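Soup, Letters and a Room Over the Bakery: Talking with Guðlaug Kjærgaard

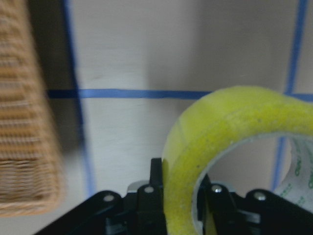
Guðlaug Kjærgaard has run the letter-writing evenings in Penach for 15 years and she still doesn't like the word "club." I caught her between a dentist appointment and a bus. We had a table by the door at the Lykkegaard bakery, cold draft every time somebody came in, and she kept her coat on the whole time.

So, not a club. What then?

"People writing letters in the same room," she says. "If you call it a club somebody wants a logo."

It started upstairs, over this same bakery. Her aunt had died and left a box of addresses, most of them people Kjærgaard had never met. She figured somebody should tell them. She didn't want to do it alone at the kitchen table so she asked Nanna Kárason from two doors down to come sit with her. Kárason brought her own paper. Wrote to a cousin she'd been mad at since high school.

"She didn't mail it that night. It was May before she mailed it, I think. I had to give her the stamp."

Did the cousin write back? Kjærgaard looks at me like I've asked what Kárason weighs. "You'd have to ask Nanna."

(I did, later, by phone. Yes. Four pages. They're on good terms now, mostly, except about the house.)

The rules are short. Pens or pencils, no laptops. Talking is fine until the soup is gone and after that it's quiet. You don't read over a shoulder. Nobody has to say who they're writing to, though people always do, usualy on the stairs on the way out.

The soup is lentil. It has always been lentil. There was an attempt at fish one winter, and she'd like that left out, then tells me all about it anyway. Bones, mainly. A man had to be thumped on the back.

Attendance goes up and down. A good night is 30 people, which is more chairs than the room has, and the late ones write standing at the windowsill. A bad night was her and Bent Bisgaard and a radiator that wouldn't shut off. Bisgaard is 70 and writes to newspapers. He has been printed twice, both times on the subject of bus shelters.

"Bent is a very good writer when he's annoyed," she says. "When he's in a good mood it's all weather."

I ask about younger people, because my editor told me to ask about younger people. She sighs. They come, she says. They've always come. Students from the nursing course mostly, away from home for the first time. They buy nice paper and then they're scared of it.

"I give them the ugly paper. Backs of old invoices, whatever the bakery is throwing out. You can't be precious on an invoice for flour. Then if it's good, copy it out. Most of them just send the invoice."

One of those students was Shuk-fan Kuo, who wrote to her grandmother every week for the two years of the course and now works on a ward in Greltuvik. She still writes to the room. Her letters get read out loud before the soup, the only letters that do. Kjærgaard has one in her bag and lets me see the envelope but not the inside. Small square handwriting, a smear of something across the stamp.

What's in them?

"What she ate. Who was rude. The view from the bus. It's what everybody wants to hear and they never believe you."

That's her one piece of advice, by the way. Put in the boring stuff. She's read a lot of her aunt's old mail by now and she says the big news is the part she skips. A wedding is a wedding. But there was a paragraph on how to get candle wax out of a tablecloth, and an argument with a neighbor over a plum tree that went on for eleven letters, and those she's read over and over. She won't tell me who got the plums.

The rent upstairs is going up in the new year. She's looked at a hall across the river, too big, and echoes. Might go to somebody's house for a while. She doesn't seem worried, or she's not going to be worried in front of me.

Does she get mail herself? A little. Less than people think. The last of her aunt's adresses stopped answering some time ago, and she kept sending for a bit after that, just in case.

Her bus is coming. She's up, scarf, bag, other bag. At the door she turns round and asks if I write to anybody.

I say not really, emails.

She digs in the second bag and hands me an invoice for flour.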